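Where Do All the Spoons Go?
July 2019

When you eat lunch at school, you use a spoon and then you put it in a tub. By the next day it is clean again and back where you can reach it. A lot happens in between.

Think about a big kitchen that serves 378 children. If every child takes a spoon for soup and another for pudding, that makes 756 spoons. The kitchen at Prarnia Hall keeps 768, so there are a few left over if some get dropped.

Washing comes first. Dirty spoons soak in warm water with soap. Soaking makes dried food soft, so it comes off more easily. Then the spoons go into a dishwasher in a basket with holes in the bottom. Some of them stand with the bowl up and some with the bowl down. If they all faced the same way, they would fit inside each other and the water could not reach every part. Cooks call this nesting.

The bowl is the round part that holds the food. The long part is the handle, and the thin place where they meet is the neck.

Most kitchen spoons are made of stainless steel. Steel is mostly iron, and plain iron rusts when it gets wet. Stainless steel has another metal mixed in, called chromium. The chromium makes a very thin skin on the outside that keeps rust away. The skin is so thin that you can't see it.

After washing, the spoons have to dry. Hot spoons dry quickly in the air. Any that still have drops on them are wiped with a clean cloth.

Next comes sorting. Forks go with forks and spoons go with spoons. Small spoons are kept apart from big ones. A person picks up a few at a time, turns them so the handles point the same way, and puts them down together. Clean hands are a must for this job.

Try it at home. Ask a grown-up if you can put away the spoons after dinner. Wash your hands, pick up two or three spoons, and line up the handles before you set them in the drawer. Then look into the bowl of one. Your face will be upside down. Turn the spoon over and look at the back, and you will be right side up again.

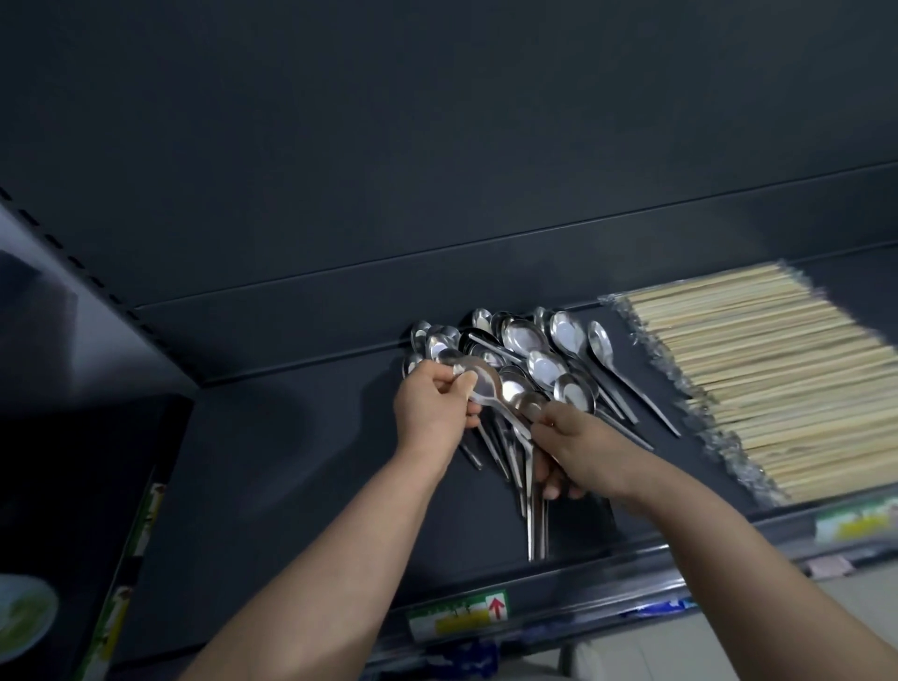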